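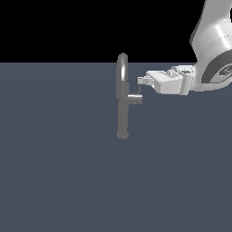
Does it do it with the hot side only, or both? Kallport Support wanted to know that before anything else, and fair enough, I'd left it out of my first message.

Ticket 3205
Subject: kitchen water slows to a trickle, rest of the house fine
Status: closed

Both sides, but hot is worse. It starts out strong, then after a minute or so it fades like someone's slowly turning it off. The upstairs bathroom runs great the whole time (I had the shower going while I stood there yelling at the sink). No leaks under the cabinet, no banging in the pipes. We're on city water here in Zurkcombe and the crew was digging up our street in December, if that matters.

What I tried before writing in

Unscrewed the aerator and soaked it in vinegar overnight. Lots of white crud came off! Flow was better for one breakfast and then right back to pitiful.

Opened both shutoff valves under the sink all the way. The cold one was already open. The hot one had maybe half a turn left in it, and it squeaked at me the whole way.

Ran it with the aerator off. Same fade, so I quit blaming the aerator.

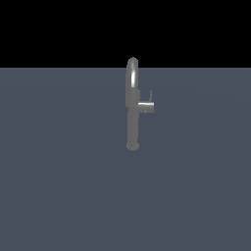 Reply from support, Friday

They told me to shut both valves, take the supply hoses off at the top and run each one into a bucket. Hot hose: weak. Cold hose: weak too, just less so. That puts the trouble upstream of the faucet, which was a relief - I had a new Tidia one sitting in my cart for 90 dollars.

Next they had me unhook the hoses at the valve end and look inside. Grit. Sandy brown stuff packed against the little screen washers, way more on the hot side.

The fix

Rinsed the screens with an old toothbrush, flushed each valve into the bucket until it ran clear, put everything back hand tight plus a bit with the wrench. Took me most of an evening, mainly because I dropped a washer behind the trash can.

Full flow on both sides, and it was still strong after I'd done a whole sink of dishes. I'm keeping spare washers in the drawer in case the city digs again. You can close this one, thanks!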